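Notebook, garment bench, Saturday, started 9.40

Good morning at the bench. Yu-ting Kwok and I finally sat down with the recording rules for shirt folding, which have been growing in the margins of this book since September, and turned them into something a new person could follow. I'm really pleased with how they read now! The old list was mostly complaints. The new one tells you what to do with your hands.

Where we left off: the Sinano set stands at 2,214 demonstrations, and we pulled 200 of them for review last week. 51 of those went back. Most of the 51 failed on the same thing, a start position nobody could agree on, with the shirt half laid out already. Some people smooth the shirt before they press record (I do it too, it's a habit from home). So rule one is now: drop the shirt from elbow height, hands off, record. If it lands on the floor, pick it up and drop it again.
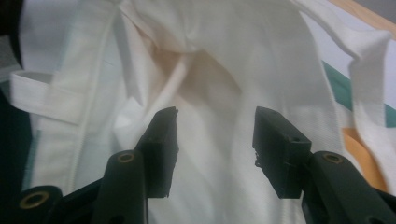

Rule two is about the approach, and it's the one I care about most. Come in open, stop, look, then close. We argued over how long the stop should be and settled on "long enough to name what you're about to grip". The fingertips should be apart with cloth showing between them, both pads facing each other, before anybody squeezes. Aim for a doubled part where there is one, a placket or a stitched seam, and leave a single layer for when there's no choice. Yu-ting wants people to say the name out loud for their first ten runs. I thought that was a bit much and then tried it, and my grips got tidier straight away, so it's in.

Rule three: pads get checked before the session and again at the break. We had no written limit for wear and everybody was using their own. Draft wording: "Ragged along the gripping edge: log it, with the side, left or right. Loose piece that can catch on knit: stop and change the pad." The log goes on the Tandach sheet, same column as the battery. Changing one pad means changing the pair. Yes, it costs more, and I still think it's right — an odd pair pulls the cloth to one side and you spend the afternoon blaming your wrist.

Rule four, two people on one shirt. Agree who leads before recording. The leader grips first and lets go last. The second person keeps clear of the leader's side until the leader has lifted. Spoken handover only, no nodding, you are both looking at cloth.

Rule five, cables and floor. Route them away from where you stand, tape what crosses a walkway, and check before each block. Chae's checklist already says this nearly word for word so we just copied it over, with thanks.

11.15, tried all five on a short block. Much calmer than usual. Two restarts, both mine, both for smoothing the shirt without noticing.

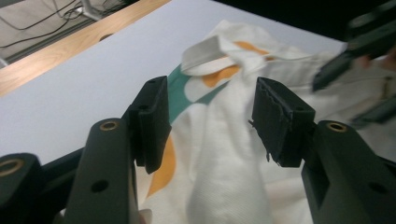 Do we delete a run where the grip slips and the person recovers?

Keep it, and tag it "recovered". A clean second attempt is useful to whoever trains on this, as long as it can be filtered out. Delete only if a bare hand touched the shirt after the drop.

Still open:
Printed shirts against plain ones. Cumeck's protocol puts them in separate folders, ours mixes them. I'd like to keep mixing and add a tag.
Lighting. We write "even" in the header every time and it means nothing. Need a meter reading or drop the field.
The 498 older runs from before rule one. Yu-ting says label them "free start" and leave them be. I agree, but the label has to go in the file header too.

Next block after lunch, Yu-ting leading, me second. Order more pads, both sides.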